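Trash and Bag Corner – Walk-Through Checklist, with my comments
Building: Andach, second floor
Checked by: me, with Igor Urbańczyk
Date: 12 August 2025
Form no. 2346 (replaces 2331, please recycle your old copies)

Okay, so this is the same list we used in January, except I split the wall hook off as its own item and threw out the page about the old rolling cart. I write long comments, sorry, Renata Nowicki asked me to put in everything and I took her at her word!

1. Wall hook stuck flat, no peeling at the edges
OK. It's one of those small white adhesive ones, high on the wall. I pressed on all the edges with my thumb and it didn't budge. I still want it looked at every visit, because adhesive is adhesive and the paint in this building is a bit chalky (ask anyone who's tried to hang a calendar on the Brolladex side).

2. Hanging bag clear of the floor
OK. Plenty of room between the bottom of the bag and the carpet. My rule is that only bags go on that hook – no coats, no umbrellas, nothing with any weight to it. 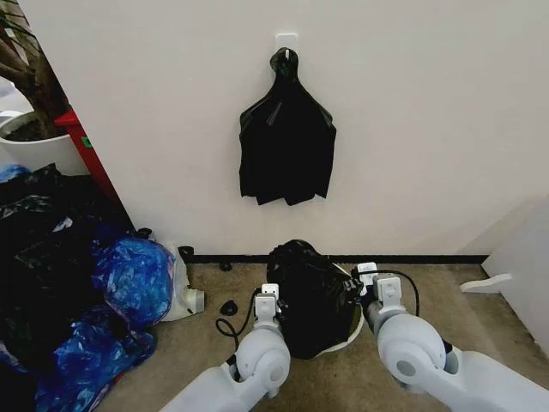
Items 1 to 3: black bag on the wall hook, lined wastebasket underneath.

3. Wastebasket lined, liner over the rim
OK, with a comment. The liner is on there, but it puffs up in the middle like a muffin. Push the air out with your hand before you walk away, otherwise people set their trash on top and it rolls right off onto the floor. I have picked up so many coffee cups this way.

4. Bin itself sound, no cracks or sharp edges
OK. I ran my fingers around the whole rim and down the inside. A few scuffs, which I don't care about. Igor wanted to write it up for replacement and I talked him out of it, it's a perfectly good bin!

5. Carpet under and next to the bin
Needs work. There are faint darker stains and some worn patches. I don't feel any loose edge to catch a toe on, so it isn't a trip hazard today, but I'd like it cleaned before it gets any darker. Put it on the same work order as the Kozłowski hallway if that one's still open (534, I think Igor has the paper). 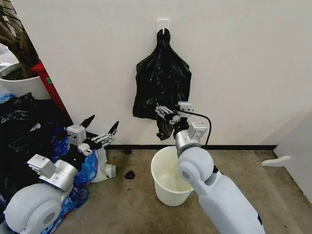 Items 4 and 5: bucket with no liner in it, stains and wear on the carpet.

6. Small stuff on the floor along the baseboard
Needs work. This is the one that gets skipped every single time. Little dark bits collect down by the baseboard, and you don't notice them until you crouch. Pick them up by hand first, then vacuum. Please don't just run the vacuum at them, we lost a hose that way at Peltow and I had to hear about it for weeks.

7. Liner fits the bin
Comment only. The bags we have are on the generous side, so you get folds hanging down over the outside. I can live with that as long as they don't reach the carpet where somebody's shoe could catch them. If there's a lot extra, gather it up and tie a knot on one side, then tuck the knot so it isn't sticking out into the walkway.
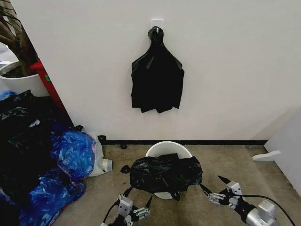 I'd also like us to try the next size down when we reorder. Igor says the smaller ones split, and he may be right, but let's buy one box and find out.

8. Loose bags kept in one place
Partly OK. They're all in the corner on the left, so nobody has to hunt for them, and I'm glad of that. But it's a heap, black and blue all mixed together, and a heap of plastic on carpet slides. Step on the edge of one of those and you're sitting down fast. I'd like a box or a tub with sides, low enough to reach into without bending double.

9. Heap clear of the plant
Needs work. The bags are creeping up on the white planter. Leave a hand's width so whoever waters it can get in there with the can and see if any water ends up on the floor.
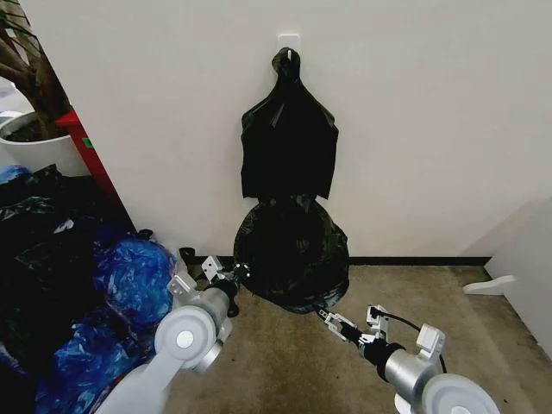 10. Full bags tied and taken out
Ask whoever's on duty. My preference is that a full bag goes straight out the door and doesn't get parked against the wall "for later," even for a few minutes. If you do have to set one down, keep it tight to the baseboard and out of the way of people's feet.

Still open after this visit: 3 work items (5, 6 and 9), plus the tub for item 8, which I'll price myself. Igor has the carpet. Renata, could you initial the back page and leave it in my tray?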